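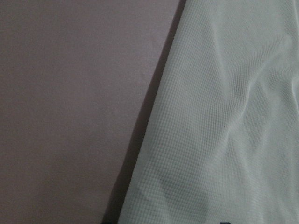
Edge of a piece of fabric beside a flat mauve surface

Wotstead Protocol

The Wotstead Protocol is a supplementary agreement on the admission of new members to the Skindirdale Compact, a regional security and trade arrangement. It sets out how existing members may object to an application and how long an objection can delay a decision.

Background

Under the original compact, a new member could be admitted only by unanimous consent. No deadline applied, and a single government could hold an application open without giving grounds. The application of Ulley was delayed in this way while Essien sought changes to an unrelated tariff schedule. A working group chaired by Milagros Núñez was asked to draft a procedure that kept the unanimity rule but limited its use in bargaining.

Provisions

The protocol has 17 articles. Article 4 requires an objecting member to state its reasons in writing within 15 days of the formal reading. Article 6 limits the reasons to defense, border control and treaty conflict. An objection lapses after 300 days unless it is renewed by the head of government of the objecting state. Only one renewal is allowed. Side agreements reached during this period must be deposited with the secretariat, although their annexes may remain closed.

Ratification

The text entered into force after 14 members had ratified it. Essien ratified with a reservation to Article 6, under which it may also cite economic harm.

Assessment

The legal scholar Inmaculada Villalobos has argued that the reservation leaves the earlier practice largely intact, as most past disputes concerned trade. The secretariat treats the reservation as valid.

See also

Accession of Ulley
Skindirdale Compact
Treaty reservation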